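Leave the cable where it can be seen 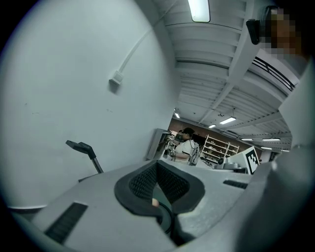
My position on surface cabling in converted industrial units is that it should stay on the surface. The usual fit-out brief asks for the opposite. It wants every run chased into the plaster, every box sunk flush and every wall handed over blank, and it treats a visible white cable on a white wall as a defect to be listed at snagging. I think this is a poor use of money and a worse use of walls.

Consider what a surface cable tells the person who has to work on it. It shows the route, the point of termination and, if the installer was lazy, the fact that the route is a diagonal. A diagonal run offends people, and I accept that the regulations have good reasons to dislike one buried in plaster, where a person with a drill will assume vertical or horizontal. On the surface that objection falls away. Anyone can see where it goes.

The unit at Gelten was done the expensive way. All partition walls were chased and skimmed before the tenants had settled where anything would stand. Within the first year the benches had moved twice, and each move meant opening the wall, extending the circuit, filling, sanding and painting. The second of those repairs came to 3734 pounds, most of it for plastering and decoration. The electrical work took one morning.

At Lirkosham the same contractor clipped everything to the face of the wall and fixed small square boxes wherever a run ended. When the layout changed, the clips came off, the cable went elsewhere and the holes were filled with a fingertip of filler. There were 106 clips in the largest room. I would not call the result handsome, but the room was back in use by the afternoon.

Two objections deserve an answer. The first is mechanical damage. A cable at bench height will be struck by trolleys, poles and the legs of stands, and it should be in trunking up to 900 mm at least. Above that, in a room with a high ceiling and a railed upper level, little reaches it. The second is dust. A surface box collects it on the top edge and a flush plate does not. This is true, and a cloth deals with it.

What I will not defend is slack. Clip spacing on the Plarstead job was stretched to 700 mm on horizontal runs, and the cable sagged between fixings like a washing line. That is bad workmanship and has given the method a reputation it has not earned. Closer spacing costs very little.

The Lapointe specification, which several landlords have adopted whole, still requires concealed wiring in all "finished areas" and does not define the term. I would strike the clause. Failing that, I would limit it to reception rooms and leave the workshop walls alone.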